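The club of the Hirance school had two robot arms, and it called them Demik and Kikon. In February they would go to the Ho Cup, where two arms must work at one table and never touch. Demik was on the left. The youngest student was responsible for Kikon.

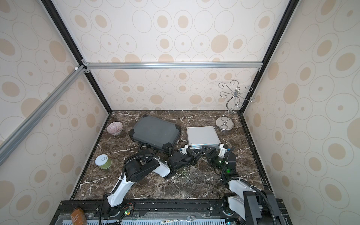 She had written 336 lines of code, and she trusted 80 of them. "Slowly," she said to Kikon, as one speaks to a horse. The others stopped eating.
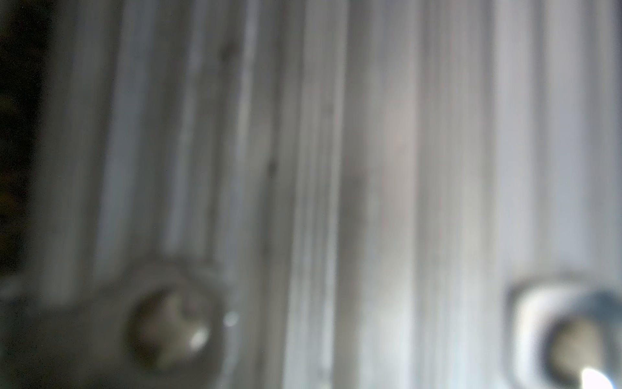
On her screen there were only gray stripes and two fasteners, very soft, like something seen through sleep. She liked it. For 2 minutes she forgot the cup. Then she took her pencil and wrote the next line - the 337th - and asked the others to be quiet.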